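Wholesale terms for a one-person soap shop

Sunday, January 21, 2018

Stostum has sold bar soap through its own site since June. Last week I sent out the first wholesale price list, and two people have written to ask how the numbers were set. The method is written up below so that I can point to it later.

The starting point is unit cost. For a standard bar I count oils, lye, fragrance, the paper band, the share of the carton, and my labor at a fixed hourly rate. I leave out the website fee and card processing, as neither applies to an invoiced order. Freight on incoming oils is included. I missed it in my first version of the spreadsheet, and the margin looked better than it was.

Retail stores generally expect to pay half of the shelf price. If the shelf price is the same as my online price, that half has to cover unit cost and leave something over. Two of my bars passed this test. The third, the one with the more expensive clay, did not. I had three choices: raise the online price, make the bar smaller, or keep it out of wholesale. I kept it out.

Minimum order came next. A small order takes nearly as long to pack and invoice as a large one. I set the opening minimum at 125 bars, mixed across scents in multiples of 5. Reorders can be smaller. Saron Belay, who buys for a gift store in Irkcombe, told me that the multiples mattered more to her than the total. She has a short shelf and does not want a full case of one scent. My first draft had cases of a dozen, and I changed it after her email.

Payment terms are prepaid on the first order and net 30 after that. I considered offering net 30 from the start. The problem is timing. Soap cures for several weeks, so my money is already tied up in stock before the order ships. Adding another month for an account I have no history with is more than the bank balance can take.

I also looked at consignment. The store pays nothing up front and takes a smaller cut of each sale. The paperwork is heavier than it looks, and stock that comes back is often too handled to sell again. I ran it once with a shop called Baltetti and would not repeat it on the same terms. The agreement did not say who paid for damaged bars.
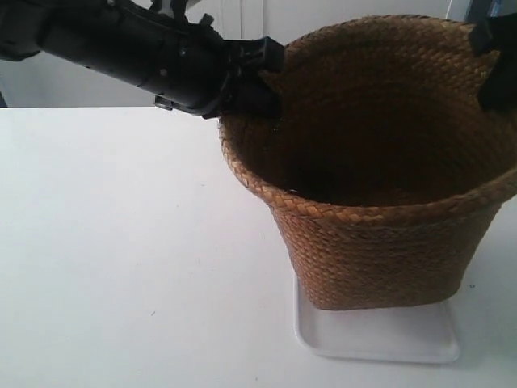
Stock records need some work before the second account opens. At present online and wholesale orders draw on one count, updated by hand at the end of the day. That was fine at low volume. On the day I packed the first wholesale order, the site went on selling a scent that was already promised to the store. I now keep a separate line for reserved stock and subtract it before updating the site.

Current position: 331 finished bars, and a batch of 1,000 paper bands on order from Vasić, the printer. The bands set the limit on what I can ship this quarter. If they arrive on schedule, I will open two more accounts and leave the price list alone until June.

The spreadsheet is available by email. The labor rate is in the second tab and should be changed to your own before you read anything off the first.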